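Gripper Handling Rules, Working Group
Minutes, 2023-02-23
Present: N. Campbell (chair), B. Cieślak (minutes)

1. Pad wear. Cieślak proposed replacing finger pads after 80 hours of use. Campbell asked for 75, to match the Strand procedure. Agreed: 75.

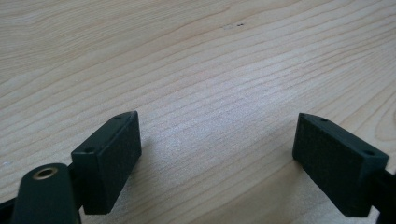
2. Fastener checks. Pad screws to be checked at the start of each shift and entered on the Pascombe log sheet. Draft clause 20 amended.

3. Open item. Storage of worn pads. Cieślak to circulate wording.

Next review: September.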